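Chapter 8
When the Gripper Lets Go

In July the Marano test line logged 611 pick attempts on drinkware and reported two drops. The shift notes told another story. They listed 11 mugs that slid, tipped or landed hard, and nine of those had gone into the log as successes. The software, supplied by Neltero, marked a pick as good once the fingers stopped closing and the motor current rose. It never checked that the mug was still there a moment later.

Readers should keep those two numbers in mind whenever a vendor offers them a success rate. Ask who decided what counted. Ask also what was in the cup, if anything, when the count was made.

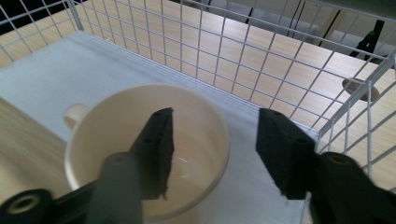
Figure 8.1 A mug holding a little water, inside a wire mesh enclosure. One finger pad crosses over the opening; its lower edge is slightly ragged.

The first report from Tamia blamed glossy glaze. This is a popular explanation and a cheap one, as it asks for no change to the machine. We are not convinced. The same mugs had been lifted without trouble in the spring, on new pads, and pad wear was not on the inspection sheet at all. The report does not mention pads until page 11, and then only in a parts list.

Nor did the enclosure make the line safe, whatever the sign-off said. Mesh may stop a falling mug. It will not stop water – and water near a motor housing is a fault waiting for a date.

Section 8.1 goes through the Tse method for logging slips. Section 8.2 takes up pad inspection, and why a checklist signed at the start of a shift proves very little.

Last updated: July

Comments

gearhead_pm: We had the same current threshold problem. Ours logged a pick on an empty table.

rlo: Is the full Marano log posted anywhere? The link in 8.1 is dead.

night shift 2: Glaze. Sure.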